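Werkstattbuch Stakelwood, 3. Oktober 2018

Heute den weißen Tisch für die Spielküche weiter sortiert. Ich möchte endlich eine feste Liste haben, welche Teile zusammen gehören, bevor wir den Satz an Fellell ausleihen. Das Geschirr ist bunt gemischt, und die Ketchupflasche liegt wieder auf dem Teller. Ich habe sie dort gelassen, im Karton liegt sie später auch so. 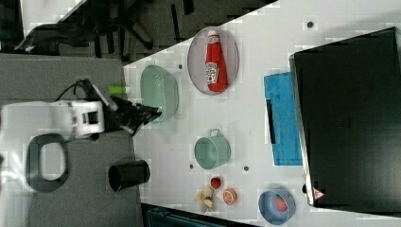 Naomi Athumani schrieb mir dazu an den Rand, dass die Flasche beim letzten Ausleihen am Deckel klebrig zurückkam und man sie bitte mit lauwarmem Wasser abwischen soll, ohne Spülmittel, sonst geht das Etikett ab. Das übernehme ich in die Liste.

Offen ist noch die Frage mit dem Spielobst. Gerrit De Smet will es nach Farben ordnen, ich lieber nach Sorten – dann merkt man schneller, wenn eine Erdbeere fehlt. Die halbe Orange bekommt einen eigenen Beutel. Der kleine Topf mit dem Drahtbügel kommt nach oben, der Bügel verbiegt leicht. Für den Karton habe ich 60 cm Länge notiert, Regal 8.

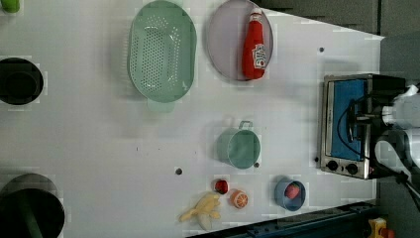
Tisch mit Geschirr, Spielobst und Miniofen, Liste Nr. 832

Noch zu machen: Deckel vom Karton beschriften, Maritza nach weiteren Beuteln fragen (6 Stück reichen).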